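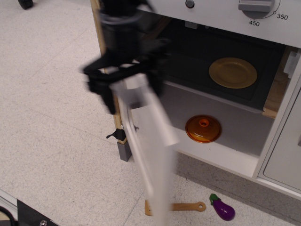
A robot arm at the toy kitchen, with a yellow plate inside the oven compartment.

The Travthorpe Robot Open Day is a public demonstration of household robotics held each year at the Calloway workshop in Travthorpe. It is best known for its kitchen table-top trials, in which a robot arm handles play food and dishes at a child's toy kitchen while visitors look on and, more often than not, offer it plenty of advice.

History
The open day was started by Lizeth Flores, a teacher who had long wanted a friendly way for families to see robots at work up close. The first one took place in November and drew 87 people, many of them neighbors who had simply noticed the lights on. The edition of 28 May 2018 was the largest up to that time, with 1829 visitors through the door, and it was the first to run in 2 sessions, morning and afternoon.

The kitchen demonstration
The toy kitchen is the part most people remember. It is a white play unit with an oven, an open shelf and a cupboard, and the oven has a gray knob with a printed dial that includes the numbers 350 and 450. Props over the years have included a wooden spoon, a purple eggplant with a green cap, and an orange see-through pot lid. Bimla Pal, who wrote the first set of tasks, favored the oven door above all the others - a hinged door swings in an arc, and an arm has to follow that arc closely or lose its hold.

Between runs, Njoroge Mugo usually takes questions from the floor, and these sessions are known to go on well past their time. Children are invited to name the next task, within reason.

See also
Cedia Hall
Iromia Science Week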